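3.2 Where things gather on shared tables

The second part of the study looked at low tables in shared sitting areas. Desks and kitchen counters have an owner or a fixed job, and the items on them tend to follow from that. A coffee table has neither. People put things down on it while they talk, and the things often stay after the people leave. We wanted to know whether the items spread over the surface or collect in one part of it, and whether the outline of the table top plays a role.

Records were made at three sites: the Palteck guest lounge, the Groline show flat, and the common room at Kerr. Each site was recorded between March and the end of the following heating season. A record consisted of a photograph and a short coding sheet filled in from it. After we removed duplicates and records in which a person's arm or bag hid a large part of the table, 2374 records remained out of over 3000. Of these, 511 came from tables whose top was neither a rectangle nor a circle. This section deals only with that smaller group.
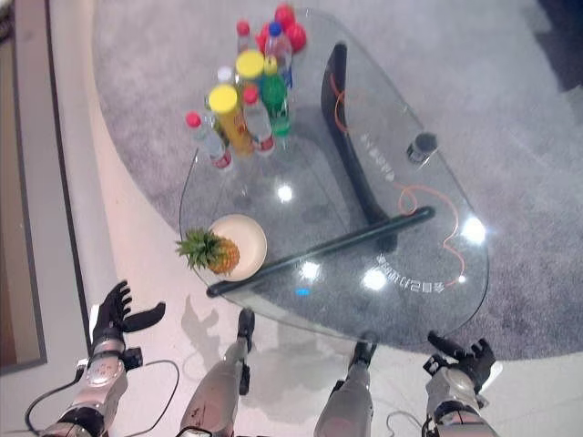 Coding the irregular tops took more care than the rectangular ones. A rectangle can be cut into a grid of equal cells, and each item assigned to a cell by the position of its base. A top that narrows toward one end has no natural grid, so we divided it along its long axis into a narrow end, a middle and a wide end. An item was assigned to the part that held its base, whatever the direction in which it seemed to lean. Drinks were treated as a cluster when the gap between neighbors was smaller than the width of a bottle. By this rule the bottles and the two yellow-lidded containers near the narrow end of the glass form a single cluster, and the wide end was coded as free of drinks. Round items such as fruit or balls that stood among the containers were entered on a separate line, with no attempt to decide between the two when the photograph did not settle it. Cables and anything under the glass were left out of the item list.

Two coders worked on the full set of irregular tops. They agreed on the part of the table for nearly all drinks. Most of the differences concerned small items hidden behind taller ones, and the border between the narrow end and the middle. Both were settled by going back to the photograph together. Where the coders still disagreed, the item was kept in the total for the table but dropped from the analysis by part.

Clusters of drinks were more common at the narrow end than we had expected from its area. Plates and single large items were more often found by themselves, with free surface on most sides. Our reading is that a bottle needs little room and can be set beside another bottle without much thought, while a plate needs a clear patch and is put where one is available. Once a few bottles are standing together, the next one tends to join them. 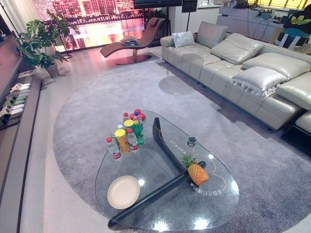

Figure 4. Mixed items on a glass top with a rounded, tapering outline. The drinks stand close together; the plate and the pineapple lie apart from them.

The arrangement in Figure 4 was coded as one cluster and three single items, the third being the small dark cup near the narrow end. The cup is a useful case. It is a drinking vessel, and under an earlier version of the coding sheet it would have been counted with the bottles. It stands apart from them, however, and under the present rule distance decides. We recoded 18 tables after this change, and the overall pattern stayed the same.

Clear glass raised one further problem. Reflected caps and bright spots from lamps can be mistaken for small items, especially when the coder works from a reduced copy. Printing on the glass can have the same effect. All glass tops were therefore coded at full size, and a mark was entered as an item only if both coders could make out its base.

Seat positions were not recorded in this part of the study, so we cannot say whether the narrow end was also the end closest to the people using the table. The Vusgate follow-up, described in Section 5, records chairs and sofas along with the table and uses the same three-part division.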